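Zelside gripper trials move on to laundry

Week two of the hand-held gripper tests at Verham. Rigid fingers out, linkage ones with blue ridged pads in — folding dark clothes on a bed this time, two grippers at once. 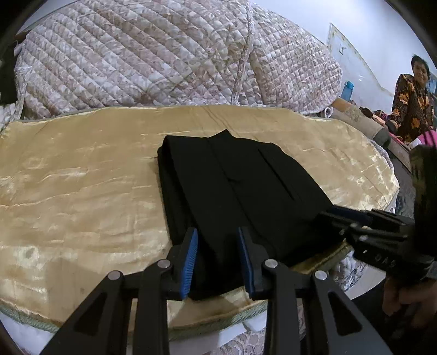 Yolanda Ambrose, running the comparison, wants 500 folds per pad type before anyone picks a winner. 300 logged by Tuesday. Satin is the awkward bit, she says, cloth slides about when you pinch it. Softer pads from Flistano due in June, if they turn up on tiem.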